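Re: exit signs and robot cell layouts — what do you lot check?

cellblock_g
Writing up site rules for our mobile units at Colteck. Rule 7 says no robot parks or pauses where it hides an exit sign, even for a minute. Ops manager thinks its overkill. Anyone got similar?

tichy_s
We have it, wider though. Sign AND the floor route under it. A parked unit blocks legs before it blocks eyes.

wallplug36
Overkill imo. Put the keep-out zone in the map and be done. You dont need a written rule for something the software does.

cellblock_g
Maps get edited. Ours was redone in April and 3 zones vanished — a written rule is what caught it.

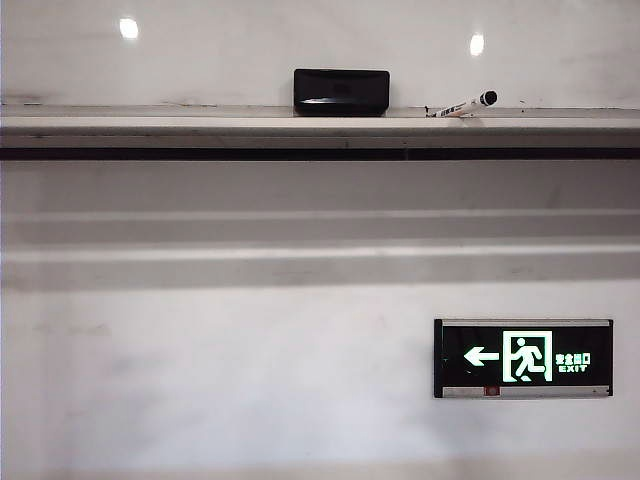 Does an emergency stop count as a pause under a rule like this?
It counts once everyone is clear. Until then the robot stays where it stopped, and people go round it or use the other exit.

wallplug36
Fine but then who moves it? Half our lot wouldnt know how to release the brakes.

tichy_s
Anyone on shift should. Brake release is page one of our induction. Svetozár here btw, used to do sign offs at Uretti.

wallplug36
Page one of a thing no one reads.

cellblock_g
Adding brake release to rule 7 then. Also a walk round after every map change, on foot, signed. Will post the draft tonite.

tichy_s
Do the walk with the robots parked up — you'll spot different stuff. And date the map printout.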